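Rollside > Shared Workspace > Minutes

Minutes, Jan 16, 2020

I took these, so blame me for the spelling! Mylene Evangelista chaired. We agreed grippers stay open whenever an arm is parked - and the Wirneck speed cap goes on the wall by April. 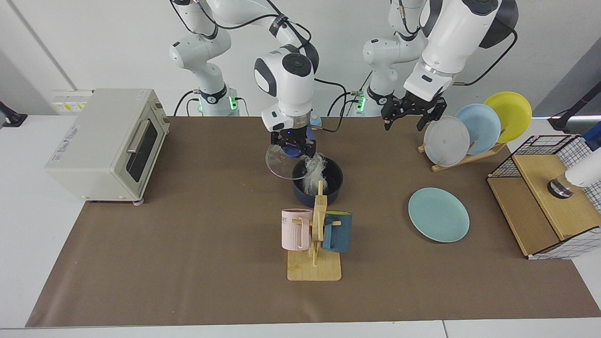
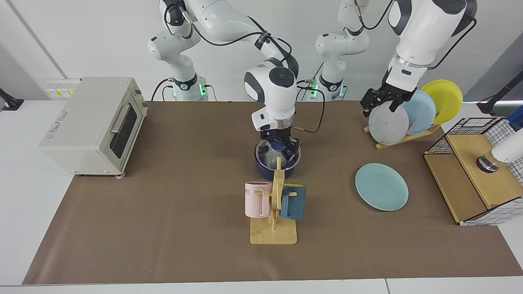
Both arms over the brown mat

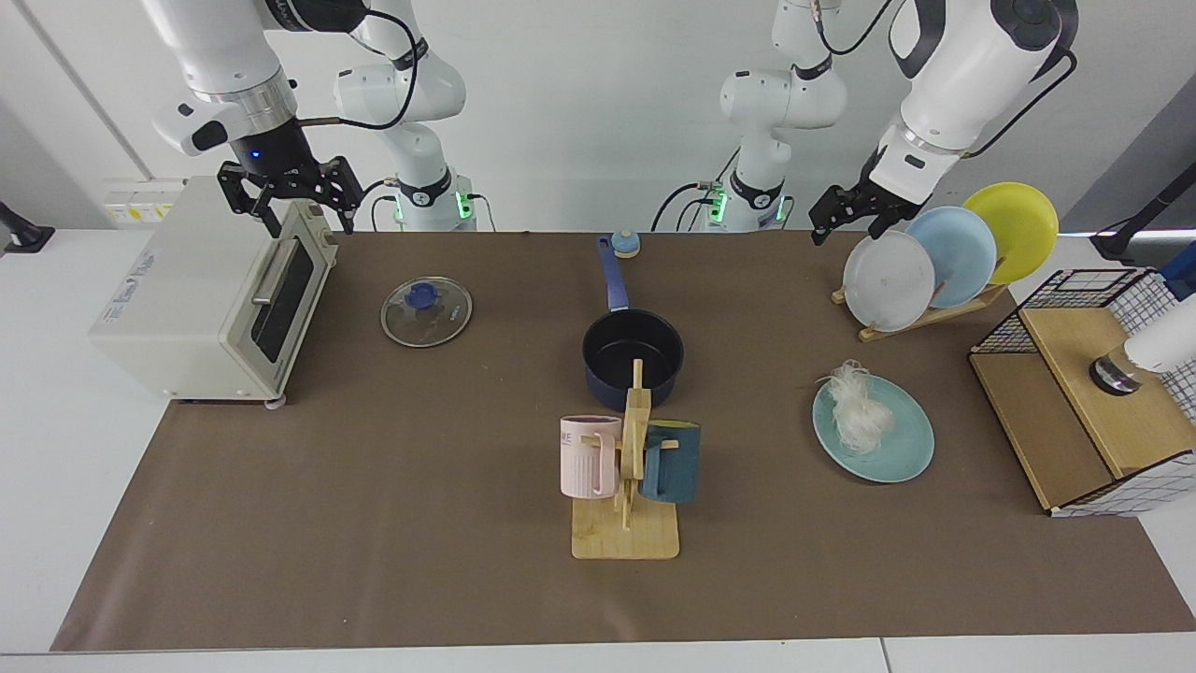
Who can change the speed cap?
Only Mylene, in writing.

Recent minutes
Gromus cell sign-off
Panganiban stop button rules

Back | Next | Archive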